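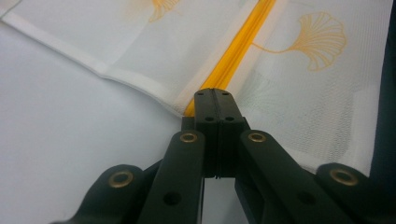
Dultik home contents app: a review

27 August would have been my renewal date whatever I did, so I gave myself the summer to find out whether Dultik was worth paying for before the policy rolled over. I have now used it on my own flat and on my mother's house in Butlow, and I'm still not sure who it is for.

The promise is easy enough to grasp. You go round your home with your phone, photograph what you own, and Dultik turns the pictures into a list with a value against each item. If you are burgled or flooded, you send the list to your insurer and the claim goes through faster. It also claims to tell you whether your sum insured is too low, and this is the part I was most interested in, as under-insurance is where people come unstuck. Insure your contents for half of what they are worth and some policies will let the insurer pay half of even a small claim. Plenty of people have no idea that wording is in there.

Setting up

You make an account, confirm your email, then answer a long run of questions about the property. Most are sensible (locks, floor, whether you let a room). A few felt like marketing. I don't see why an inventory needs to know when my car insurance is due, and there is no way past that screen without putting something in. I put in May, which is wrong, and sure enough I have been told to expect a "reminder".

Once you are in, each room gets its own folder. Taking the photos is quick. Waiting for the app to decide what it is looking at is less quick, and on my mother's broadband it gave up several times and lost the caption I had typed. Photos are kept, captions aren't. Write your captions at the end.

The valuations

I had my doubts before I started and they haven't gone away. Dultik is decent with anything mass-produced that you could look up in a shop tomorrow. The washing machine, the television and the kettle all came back with a figure close to what I'd have to pay for a new one. Beyond that it guesses, and it guesses with great confidence.

My mother has a chest of drawers that was valued properly a few years back, on paper, by a person who pulled the drawers out and looked underneath. Dultik put it at a small fraction of that. It then valued a bookcase I know to be worth almost nothing at £2,000. When I photographed the same bookcase again from the other side of the room, the figure changed. There is no range given, no note saying "we are unsure about this one", and no hint of where the figure came from. You can overwrite it, and I did, but if I am typing in all the awkward values myself then I could be doing it in a spreadsheet.

Clothes and bedding are handled as a lump. You choose "light", "average" or "full" for each wardrobe and it adds a sum. I think this is fair enough for most homes, although anyone with expensive coats or a lot of curtains should list them one by one. Ordinary things are what people forget when they work out a sum insured, and I'll give Dultik credit for pushing you to open the cupboards. My total went up a good deal once I had done the linen, the saucepans and the loft. That was useful to know. A pencil would have told me the same.

The under-insurance check

You type in your current sum insured and get a coloured bar. Mine was amber. My mother's was red, chiefly on account of the bookcase. Under the bar is a button marked "See cover that fits", which takes you to a quote from Gesivance. There is only the one insurer behind the button. I looked for a line explaining whether Dultik gets paid when you click through, and found it on page 7 of the terms: it does.

I have no objection to a free service making its money from commission. This one charges as well, and it has an interest in telling you that you need more cover. I can't say the bar is tilted towards red. I can say that I tried lowering my total by stages to see when it would turn green, and it took a lot more headroom than I would call prudent.

The Gesivance quote itself was dearer than my present policy, with a higher excess for escape of water. It may suit someone else. Read the summary of cover before the price, and check the single item limit, which was lower than I expected.

Would it help in a claim?

Here I can only go so far, as I haven't had to make one since joining. I did ring my own insurer and ask. The woman I spoke to was polite and said they would look at any evidence I sent, but an app's valuation would carry no special weight and they would still want receipts, bank statements or photographs. The photographs, then, are worth having. The numbers beside them may not be.

I put the same question to Abbasi, the loss assessors who dealt with my mother's kitchen ceiling some years ago. Their answer was much the same, with one addition: they like to see serial numbers and a date on every picture. Dultik does record the date, but it drops it from the exported PDF unless you tick a box in settings. The box is off by default. I can't think of a good reason for that in a product sold on the strength of its evidence.

The export has other faults. Room names are cut short, so "Back bedroom wardrobe" and "Back bedroom window" both come out as "Back bedroom w". Receipts you have attached are listed but not included, and have to be downloaded one at a time. On my mother's account 2 of them wouldn't download at all. I wrote to support and got a reply telling me to reinstall the app, which made no difference. A second message has gone unanswered.

Leaving

Cancelling is done by email only. Your records stay available for a short while and are then deleted, so export everything first and check it opens. There is no version that lets you keep a read-only copy, and for a list you might need years from now I think that's poor.

Verdict

For: it gets you round the house, the photo taking is quick, and a first go at a total is better than the number most of us made up when we first took out a policy.

Against: shaky valuations given as fact, one insurer behind the quote button, commission mentioned deep in the terms, a weak export, slow support.

If you know you will never make a list any other way, pay for a single month, do the whole house, tick the date box, export the lot and cancel. Otherwise take the photos on your phone, email them to yourself with the receipts, and keep a copy somewhere that isn't the house. I have moved my mother's list into a spreadsheet and left the bookcase off it.

Score: 2 stars out of five.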